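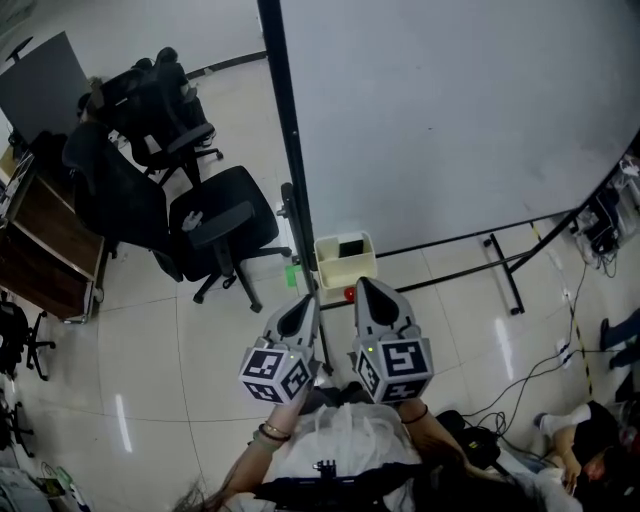 Surely it's quicker to tip the whole lot in a drawer and be done with it? A reader put that to me after my last desk post, and fair enough, it is quicker. Then you need a working pen in a hurry and you're raking through the drawer like a badger.

So, my way of filling a desk organiser. Mine's a plain open box with compartments, a Parnby one, and any shape will do.

## What to do

1. **Empty it on the floor.** I always work on the floor, as the desk is half the problem (and tiles are easy to sweep!).
2. **Bin the dead stuff.** Dried-up pens, mystery keys, bent paper clips. I had 50 rubber bands in July and used 2 of them.
3. **Stand the tall, flat things up first.** They hold each other steady and you can see where the gaps are – lying down, they just eat a whole compartment.
4. **Small bits next.** Keep like with like. Round things roll off under the office chairs, so they want the deepest corner.
5. **Leave one compartment empty.** You'll fill it by the end of the week anyway.

Whiteboard pens I keep separate, lying flat, next to the board. Mine seem to last longer that way.

If you've got a proper mountain of stationery, a second box from Lengyel or wherever is fine, but do the binning first. I bought mine before sorting and it's now full of batteries.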